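Trernside School of Packaging and Print
Course handout: Materials for Food Service, Unit 4
The Ribbed Paper Cup
Issued Tue 1 September

Purpose of the unit

This handout accompanies the session on insulated paper cups. Students should read it before the practical class and bring it with them. The cup is an everyday object, and for that reason its construction is often overlooked. The unit examines how the wall is built, how the ribs affect grip and heat, and how printed artwork behaves on a surface that is both curved and pleated.

1. Wall construction

Paper cups for hot drinks fall into two broad groups. A single-wall cup has one layer of coated board and is usually served with a separate sleeve. A ripple-wall cup has an outer layer of corrugated paper fixed to the body during manufacture. In both cases the ridges hold small channels of air against the wall, and it is the air that slows the passage of heat to the hand.

Ridges normally run the height of the cup. This direction suits the shape, as the paper can be wrapped around a tapered body without crushing the flutes. Sleeves ribbed in the other direction are known but are outside the scope of this unit.
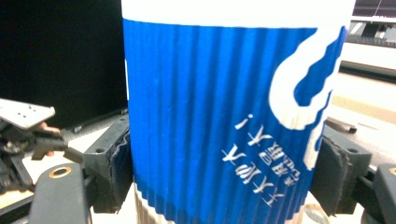
Figure 1. Blue corrugated sleeve with vertical ribs; white band above.

2. Artwork on a ribbed surface

A designer generally prepares artwork flat. Once the sheet is formed into a cone, straight lines of text appear to bend, and characters toward the side of the cup look narrower than those facing the reader. Slanted lettering, as on the cup in Figure 1, adds a further angle to be considered. The ribs then break each stroke into a series of small steps of light and shadow.

Large shapes tolerate this treatment well. The white curved logo on the blue ground remains a clear form across many ridges. Small lettering is more easily disturbed, and students should compare the two when preparing their notes. Gastero and Gallagher, whose proof sheets are held in the print room, take different approaches to minimum type size — both sets should be consulted.

3. The base

The bottom of a paper cup is a separate disc, set up inside the wall. The lower edge of the wall is turned in around it and sealed under pressure. The resulting rim keeps the disc clear of the table and stiffens the foot of the cup. Faults in this seam are a common cause of leaks and should be looked for first.

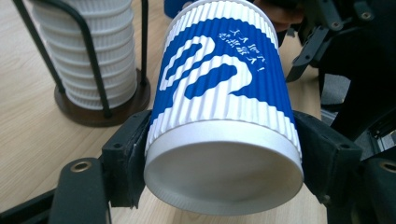

Jae-in Geum

The recessed base and its raised rim should be drawn in section. Attention is also drawn to the lower band of the sleeve, where the blue ground ends in wave edges against white. A shaped border of this kind is less sensitive to small errors of alignment than a straight one, and the ribbing continues across it.

4. Practical exercise

Students will work in groups of four. Each group will receive one ribbed cup and one plain cup from the Flukcombe sample store.

Measure the height and the upper and lower diameters of each cup.
Slit the wall along the seam and lay it flat.
Trace the outline and mark the direction of the ribs.
Place a line of text on the tracing, re-form the cone, and record any distortion.
Remove the base disc and sketch the folded edge.

Allow 15 minutes for measurement and almost 15 for the tracing. Knives are to be returned to the rack before any group leaves its bench.

5. Submission

The written account should not exceed seven pages, drawings included. Work is to be handed to Ah-rin Sung at the print room desk. Marked accounts will be returned in December, and the tracings will be kept by the School.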